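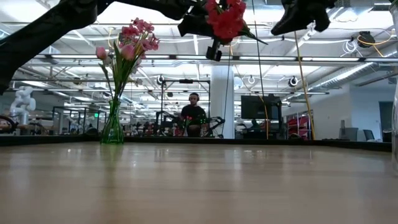

As flores de pano também cansam, segundo Pettigrew, e um ramo esquecido três anos na mesma jarra acaba por ninguém o ver. A frase chegou-me por carta, depois da minha última crónica, e levei-a comigo quando fui conversar com Leonor, que arranja flores artificiais há mais tempo do que gosta de confessar e que aprendeu o ofício na Clodisau, uma loja de bairro onde havia gavetas de pétalas até ao teto.

Leonor riu-se e deu-lhe razão. «O Fitzgerald Pettigrew escreve-me desde dezembro, já é quase da família», contou, enquanto puxava uma cadeira para mim e outra para a mala. «E olhe que tem razão no principal. Eu mudo os meus ramos de sítio, tiro uma haste, ponho outra, e de repente a sala parece outra sala.»

Falámos muito de jarras, claro. Gosta das de vidro verde, com a base bojuda e a boca aberta, que deixam as hastes tombar um bocadinho para os lados. «Numa jarra dessas, as tulipas cor-de-rosa ficam em baixo e as florinhas miúdas sobem – é quase o que elas fazem no jardim, não é?» Para o vermelho tem outra regra, que repetiu duas vezes para eu tomar nota: primeiro deita-se o molho na mesa, bem espalhado, e só depois se decide o que entra. Foi assim que descobriu, já lá vão muitos ramos, como o roxo-escuro de uma tulipa assenta bem entre flores vermelhas pequeninas. 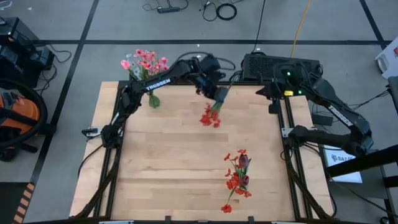

E como se limpa o pó a um ramo destes? Com um pincel macio e bem seco, de cima para baixo, flor a flor, e um pano apenas húmido para as folhas de plástico.

Leonor guarda os restos numa caixa da Jollora que já foi de sapatos, e jura que tem lá dentro 161 hastes soltas, contadas numa tarde de chuva em que faltou a luz. «Deitar fora, nunca! Uma folha serve sempre para tapar um arame.» Os arames, por sinal, dobra-os com os dedos, devagarinho, e só corta quando a haste já experimentou a jarra, que foi coisa que lhe custou a aprender e lhe estragou um ramo inteiro de peónias (ainda hoje fala delas com pena).

Antes de me despedir, perguntei-lhe o que ia responder à carta. «Vou dizer-lhe que troque a jarra de móvel e que me escreva daqui a um mês», disse ela, já de pincel na mão, a voltar para as tulipas.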